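Filed under: Home Robots, Weekend Builds
67 shares | 6 comments

How to Test Whether a Robot Arm Can Fold Your Towels Yet

By Candela Lorente

Short version: it can sort of do it, and it's a blast to try! Cloth is still one of the hardest chores you can hand a machine (it never lies the same way twice), so start small.

1. Pick one plain cloth, a solid color that stands out from your table. Patterns can wait.

2. Clamp everything down. A table that creeps even a little will spoil your runs.

3. Guide the arm through a single fold by hand, slowly, then do it again. And again. Amrit Morin swears by short practice blocks and I've come around to his way.

4. Start the cloth flat. Once that works, turn it a little, then try it rumpled, and expect your success rate to drop like a rock.

5. Go for the edge, with the fingers wide open on the approach. Pinching one layer when you want two is the classic miss, and I still whoop when it grabs both. 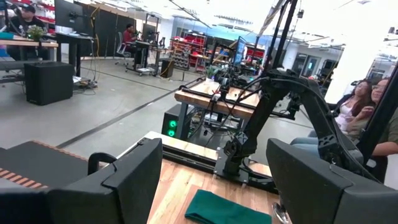

6. Write down every try, good or bad. A fold counts only if you didn't touch the cloth.

So would I trust one with the whole laundry pile? Not this year. But one towel, on a good table, with patience? Go try it, and tell me how your corners come out!

Related
Can a Robot Load the Dishwasher?
Jellumard Gripper Pads: First Look
Sorting Socks, Part 2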